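Work and Automation, Unit 4: The stores job at Wultcombe
Course handout, June 2025. Prepared by Nobuhle Ngcobo
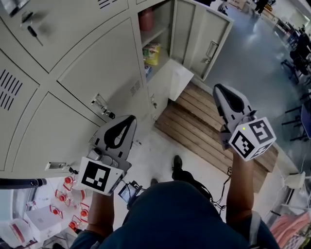 Last unit looked at automation that arrives as a finished machine. At Wultcombe it arrives as extra work first. Staff in the stores area carry out ordinary tasks, such as fetching items from lockers, with a gripper in each hand, and the recordings are used to train a robot to do the same.

Points to note for the tutorial:

The stores team had 259 recorded tasks to complete by August. The target was set on top of normal duties, and Vusumuzi Jacobs, the team leader, had to reorganise the roster to fit it in.

Pace changes. Workers who know a job well do it quickly and often with one hand. Recording asks for slower, more even movements, and some felt they were being taught their own job again.

Two of the staff asked whether recording work should carry a higher pay rate. Management treated it as other duties. Compare this with the Brovbridge agreement from Unit 2, where it was a separate classification.

Reading: Buthelezi on skill and consent, sections 2 and 4.

Bring half a page on who should have a say in how the recordings are used after a worker leaves.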